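Search this guide Go

Fosia Wooden Dish Rack
Set-Up and Care Guide
Section 6: Loading the Rack and Looking After Wooden Items

Read this section after the rack has been put together and is standing level. If the slats still rock when you press on a corner, go back to Section 5 and tighten the feet first.

6.1 Choosing a place for the rack

1. Pick a flat table or counter that can take a little water. Bare wood should be covered with a tray or a folded towel.
2. Keep the rack at least a hand's width from the wall so that air can move behind the plates.
3. Do not stand the rack over a radiator, beside an oven, or in a window that gets strong afternoon sun. The slats will dry unevenly and may split near the screws.
4. Turn the rack so that the rail faces the side you load from. Left-handed users may prefer to turn it the other way. Both positions are safe.

NOTE: The rack can share a table with other things, but leave a clear space on the loading side. Paper and cardboard should be kept well away from the drip area.

6.2 Loading plates

1. Shake off loose water over the sink.
2. Start at the end farthest from you. Set the first plate between two slats and let it lean until it rests.
3. Add the next plate so that it leans in the same direction. Plates that lean toward each other trap water where they touch.
4. Put larger plates at the back and side plates in front.
5. Check that no plate is resting on its rim against the wire rail alone. The rail is there to steady the load and will bend if it carries the full weight of a heavy plate.

CAUTION: Do not stack plates flat on top of the slats. The rack was made for plates standing on edge.

6.3 Bowls and cups

Bowls go in after the plates. Set them at an angle with the open side facing down and toward the front. Deep bowls can be tucked in at the low end. If a bowl will not stay put, take it out and dry it by hand.

Plastic cups are light and tip over easily. A cup that is lying on its side will hold water along the lower wall, so turn it upside down before you leave it to dry. Glasses with stems should not be put in this rack.

6.4 Spoons and other wooden utensils

Wooden spoons need more care than plates. A spoon with a wide bowl holds a lot of moisture in the end grain, and the part where the neck meets the bowl is the last to dry.

1. Wash the spoon by hand in warm water with a small amount of dish soap. Do not soak it.
2. Wipe it with a dry cloth, following the grain.
3. Stand it with the bowl pointing up. Water then runs down the handle and away from the thickest part of the wood.
4. Leave it until the bowl feels the same temperature as the handle. A bowl that feels cooler is still damp inside.
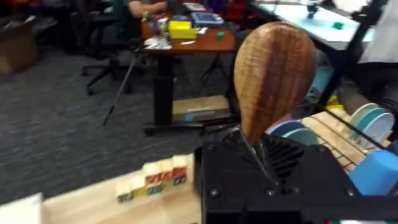 5. Put the spoon away in an open jar or hang it up. A closed drawer is fine once the wood is fully dry.

Strongly figured wood, with dark streaks or a wavy grain, is more likely to lift and feel rough after the first few washes. This is normal. Rub it down lightly with fine sandpaper, wipe off the dust, and oil it as described in 6.5.

6.5 Oiling

Oil the rack and any plain wooden utensils when the surface starts to look pale or chalky. For most kitchens this means twice a year. Fellcombe Board Oil (part no. 611) is supplied with the rack. Any food-safe mineral oil can be used in its place.

1. Empty the rack and let it dry overnight.
2. Put a small amount of oil on a soft cloth. Do not pour oil straight onto the slats.
3. Work along each slat from end to end. Keep oil off the wire rail.
4. Wait one hour and wipe away what has not soaked in.
5. Leave the rack empty until the next morning.

WARNING: Cloths that have been used with oil should be spread out flat to dry outdoors before they are thrown away.

6.6 Painted wooden items

Painted pieces such as alphabet blocks and other toys should not be dried in the rack or treated with oil. Water can get under the edges of the paint, and oil can make the colors dull. Wipe painted wood with a barely damp cloth and dry it right away. Keep toys on a separate dry surface while the rack is in use.

6.7 Replacement parts

Slat, single: part no. 1438
Wire rail, black: part no. 2828
Screws and feet are sold as one set. Ask your dealer.

Parts for racks sold under the older Dullum name fit this model, except for the feet. Racks bought before October 2019 have a shorter rail, so measure yours before you order.

Filed under: Kitchen > Drying & Storage > Care Guides

Fellcombe Housewares | Contact us | Last revised July 30, 2022 | © Fellcombe. All rights reserved. | Back to top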